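Handout 3: Grasp state from the wrist camera

Module: Robot Software in Practice

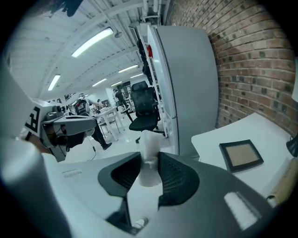 Fig. 1. Wrist camera view with a crumpled white cloth or tissue held between the finger pads. A marker is printed on the second gripper, at left.

1. What this handout covers

Last time we looked at how the width of the gripper opening is read and logged. This handout deals with the next step, which is deciding from the images whether the gripper is holding something. In the Allano code this is called the grasp state, and it has three values: open, closed empty and holding. The planner reads it before every move.

2. Why width is not enough

With a rigid block, width works well. The pads stop at the size of the block and the number stays put. Thin, soft items are harder. A sheet of tissue pinched between the pads can give almost the same reading as no tissue at all. The first version of our check used width alone and got 39 of the soft item clips in the Troren set wrong. Most of those were marked closed empty.

3. Using the image

The pads stay in nearly the same place in the wrist view, so we crop a fixed region around them and a little way above. In Fig. 1 the folds of the cloth rise above the gap, and that is the area the classifier needs. If you crop to the pads only, you lose most of it.

Points to watch:
– Bright ceiling lights. Keep exposure fixed for the whole clip if you can.
– White items in front of white furniture. The wall and shelving in Fig. 1 are well outside the crop, but this will depend on where the gripper points.
– The wide lens bends straight edges. Crop first and leave the correction out, as the network does not need it.

4. Markers

The marker on the other gripper is used for relative pose and plays no part in grasp state. Run the two as separate nodes. In Mulcahy they share an image topic, so check that the slower one does not hold up the queue.

5. Smoothing

Single image results flicker. Require the same answer on 3 images in a row before changing state. Going higher makes the planner late to notice a drop.

6. Exercise

Download the 3,000 labelled crops from the Ekent folder. Train the small network with the settings given, then repeat with a crop that stops at the top of the pads. Hand in both confusion tables and up to 2 pages of notes. Say which items changed class and why you think they did.

Reading for next time: the section on message timing in the Mulcahy guide.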